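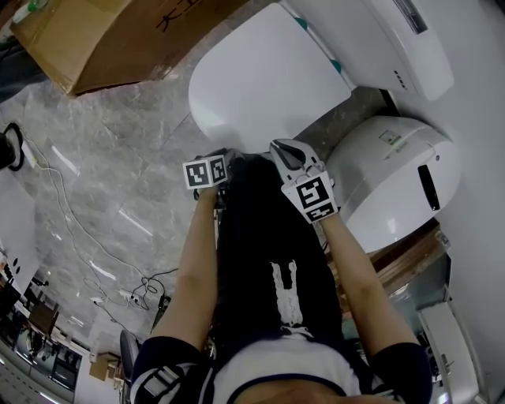

Fouzia Rind asked whether the knot counts in the Melton kilim and rug notes can be trusted for pieces woven after the workshops moved to cotton warps. Yes, and they're the part I'm happiest with! Every count was taken from the back of the rug, over a full square inch, at two spots well away from the fringe.

Melton Rug Notes, second release

The set covers 310 flatweaves and pile rugs, one row per rug. I typed most of it from Tanveer Hashmi's handwritten stock cards – a joy to read, apart from the sevens.

Columns
rug_id: a number, never reused
weave: pile, kilim or soumak
warp: wool, cotton or mixed
knot: symmetric, asymmetric, or blank for flatweaves
kpsi: knots per square inch, whole numbers
dye_note: free text, spelling left as on the card

Known gaps
The Alport runners have no lengths yet. Around 10 rows say "mixed" for warp where the card had a question mark. Flatweaves have a blank kpsi, so please don't read that as zero.

Corrections are very welcome – Wekesa Koech has already sent a wonderful batch on the soumaks, and they go in with the June update.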